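The Bottom of the Bin
By Akua Issahaku

Everybody I know has one. A basket, a crate, a drawer that won't shut. The place where dog toys go when company is coming, and where they stay until somebody small tips it over.

I have spent three weeks looking into other people's toy bins. It started as a quick item for the back pages -- how do you store the stuff, what do you throw out -- and it got away from me. People have opinions. People have systems. One woman in Florkdale has a card index, which I'll get to.

First, the numbers, such as they are. Siham Mahasneh runs the pet exchange in Sedby, a long low room behind the old seed store where you bring what your animal won't play with and take home what somebody else's wouldn't. She writes everything down in a ledger. Last year 1,966 toys came in. 1,281 went back out to new homes. The rest were past saving, or are still on the shelves, or were eaten on the premises. She has a column for that.

"Rubber lasts," she told me, not looking up from a box. "Rope doesn't. Plush, depends on the dog. Squeakers, depends on the owner."

She sorts by feel. Squeeze, bend, smell, pull at the seams. Anything with stuffing showing goes in the mending pile. Anything that flakes under a thumbnail goes straight out. Watching her do it is like watching someone shell peas. I tried and was told, kindly enough, that I was thinking too much.

What she wants people to understand about bins: shallow is better than deep. A deep bin means the dog only ever meets the top layer. The good toys sink and you go out and buy more, and those sink too. Her own are old metal ones from a farm sale, dented all over, and she'd not swap them. You can hose metal. You can't hose wicker, not more than once.

Her other rule is to keep very little out at a time. Four or five things. Rotate. A toy that's been away for two weeks comes back as a new toy, as far as the dog is concerned, and that costs nothing.

I was skeptical. Went home and tried it on my own dog, a brown mutt with one working ear, and he carried a rubber ring around the house for an entire evening as if he had won it. The ring was four years old.

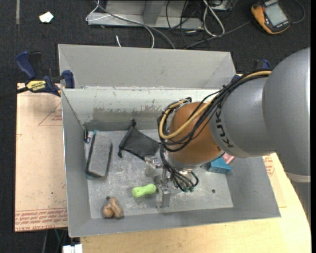
Nearly down to bare metal: a lime-green dumbbell and a lumpy brown customer toward the corner.

The dumbbell shape deserves a word. Thảo Doãn, who trains gun dogs and the occasional spoiled spaniel outside Kostton, swears by it. Narrow in the middle, fat at both ends. A dog learns to take it by the waist, and once he's learned that he's got a nice soft balanced carry for life. A ball rolls off under the couch. A stick is a hazard. A dumbbell stays more or less where it landed.

She likes them bright, too. Not for the dog so much. "It's for me," she says. "I'm the one walking around the field at dusk looking for the thing." Yellow-green is her pick for grass that's gone brown, orange for spring. She has lost red ones in places she could draw you a map of.

Everyone has a favorite toy that makes no sense to anyone else. Lumps, mostly. Things that were an animal once, or a vegetable, or a character from a movie, and have had the features loved off them. Rosário Peixoto repairs these. She used to alter wedding dresses and now has a table at the Raptis street market with a sign that says TOYS MENDED, NO QUESTIONS. She stitches with upholstery thread, doubled, and she does not do eyes.

"Eyes come off," she said. "Eyes get swallowed. I close the hole and the dog doesnt miss them."

What about when there's nothing left to mend? She showed me a bear, or it may have been a bear, that was ninety percent patch. The owners bring it back every few months. She has told them it's a new toy by now. They know. They just want the same shape.

I asked her what she'd do about storage and she laughed for quite a while. Hers are in a pillowcase.

Now, the card index. Maya Kanaan in Florkdale has had dogs for most of her life and has kept a card for every toy since the second one. Date bought, price, dog, cause of death. There are 1,348 cards in a pair of shoe boxes on top of the fridge. She let me pull a few. "Squirrel, small. Lasted one lunch." "Hard ring, blue. Still going. Do not like the look of it." One said only "Regret."

She isn't sentimental about it. She wanted to know what was worth the money and the shops wouldn't tell her, so she found out. Her findings, in short: the price means next to nothing. Plain shapes outlast fancy ones. Anything sold as indestructible gets chewed harder, though she admits that might be her reading the label aloud to them. And wash the bin as well as the toys. People put clean toys back in a filthy bin, then wonder.

Her method, if you want it. Tip everything out onto a sheet. Wipe the bin down, warm water and a little dish soap, rinse it, let it dry properly in the open air. Rubber things go in the sink. Plush goes through the machine inside an old pillowcase (Rosário would approve), and gets squeezed out by hand if it's got a squeaker. Check it all over while it's damp, because splits show up better. Then put back half. The other half goes in a closet until next month.

The whole job took me fifty minutes. It would've been less but I found a glove I had been missing since winter and had to go find the other one, which by then I'd thrown out.

Siham's room is open mornings through the summer, and there is a swap day on June 11, 2022, with a table for mending if Rosário can get a ride over from Raptis. Bring what you've got. Washed, please. She mentioned that part several times. She would like to get 900 toys across the counter before fall and she is short on rubber, long on plush, and has more rope than she knows what to do with.

My own bin is down to six things. The ring stays. So does a gray knotted object that came with the dog, which I have never been able to identify and which Siham, after one squeeze, told me to wash again.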